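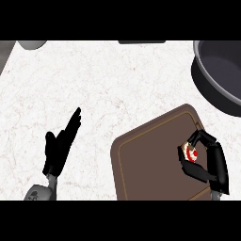
Do we have to own a robot to enter the kitchen challenge?
Any team can enter with simulation work alone, and the club pays the entry fee once per team.

That came up before I'd even opened my laptop, so it goes first in the minutes. Hi all, I'm on notes again, so blame me for the spelling! We got going at 4:30 with 26 of us, plus a few people from Miltora who wanted to see how our club runs.

Money: we have 207 dollars left after the shirts. Agreed to hold off on stickers until July (sorry, sticker people).

Kitchen project: most of the hour went here. The countertop setup is in the shared folder now, with the cutting board, the pot and both hands loaded, and we talked a lot about the grasp on the little round food piece. I like the grip with the finger arched over the top and the thumb closing from below, but half the table thinks it hides too much of the piece from the camera view. Fair point! We'll try both and put them side by side next time.

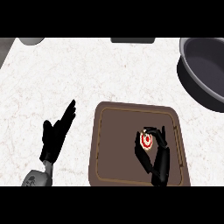
The other thing we went back and forth on is the left hand. Right now we leave it open, out over the marble, and the Nutero subteam wants it to steady the board. I'd love that, but it means a second set of joint targets and we're already slow at labeling. Voted to keep it parked for this round and look again after the Clullska qualifier.

Training runs: we have 3164 saved attempts on the drive, and a bunch of them have the wrong task name. Please, please check the name before you hit save. The Owusu lab room is ours until 6, and each run slot is 55 minutes, so sign up on the sheet by the door and don't just text me (I lose texts).

To do before next time:
Fix the task names in the old folder.
Write up the two grasps, one page each.
Ask Miltora about swapping practice files.
Somebody bring a power strip!

Wrapped up at 5:40 and I locked the room.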